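The slow business of teaching a robot to put things in a box

Sunday, August 7, 2022

The man from Lidach wanted me to try it for myself, so I did. You sit on a stool with a handle in each fist, and when you move your hands, a pair of robot arms a few feet away moves too. Squeeze, and the gripper closes. It's good fun for the first ten minutes. By the half hour I had a stiff neck and a fresh respect for anyone who does it for a living.

Because people do now do it for a living. The firm hires operators by the shift, and their job is to carry out small household and bench jobs through the arms, again and again, while everything is recorded. Pick this up, put it over there, reset, start again. The recordings are then fed to a piece of software which is meant to work out, from enough goes, how to do the job by itself.

The trade calls each go a demonstration. It's a grand word for moving a small object from one side of a table to the other.

I'd come because of the brochure. Brimico, which sells the finished systems to factories and packing firms, says its robots are "taught, never programmed", and that a new task can be handed over in an afternoon. For a small business that has been quoted silly money for old-fashioned automation, that is a tempting line. I wanted to know whose afternoon.

For the task I was shown, the answer was 1,490 demonstrations, made over 6 weeks by 3 operators. The job was lifting small containers off a table and putting them in a bin. I asked whether that counted as one afternoon and was told that the figure in the brochure refers to "similar tasks, once the base skill is in place". How similar? Same table, same bin, something close to the same containers. Change the bin for a deeper one and you may want another few hundred goes. May, or will? It depends, they said.

A lot of things depend. I asked what happens if the light changes, and it depends. I asked what happens if two of the containers are touching, and it depends on how often they were touching when the operators did it. There is something almost touching about this faith in repetition, and I don't wish to be unfair, as a child learns to use a spoon in much the same way. But a child who has learned the spoon doesn't need another six weeks for the fork.

The operators were the most interesting people in the building, and the ones least often mentioned in the talk I was given. They have a feel for the work that the slides lack. One told me that you have to be careful not to be too clever. If you nudge a container with the side of the gripper to turn it round, which any sensible person would, you have to do it every time, or the software picks up half a habit. Another said her worst days are the neat ones, when everything goes right, as the robot then never sees how to get out of trouble. So they practise getting into trouble. They fumble on purpose, then recover.

I put this to a consultant at Sustumum, which advises food and medical packing firms on what to buy. She was less taken with it than I was. Her clients, she said, don't ask how a robot was taught. They ask how often it drops things and who comes out when it does. On the first question she has seen very few numbers she would stake a contract on.
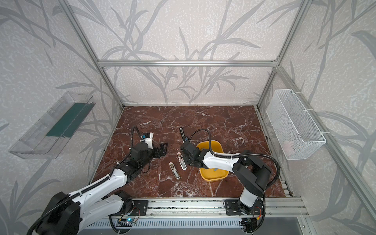 Two containers down, one yellow bin: the arms at work on the marble-topped table.

Lidach does have a number, and to its credit it gave it to me without much fuss. Left to run alone, on the same table, the system managed 48 clean tries in a row before a person had to step in. That was the best run. I asked for the average and was promised an email.

Vũ, a smaller outfit that rents out operators by remote link, makes a plainer offer. It doesn't claim the robot will learn anything soon. You pay for a person with a pair of handles, and if the software gets good enough one day, you pay for less of the person. I found that easier to believe, though as a customer I'd want to see the hourly rate in writing, along with what happens to the recordings made on my premises. The contract I was shown gives them to Vũ for good.

The email with the average hasn't come yet. I've asked again.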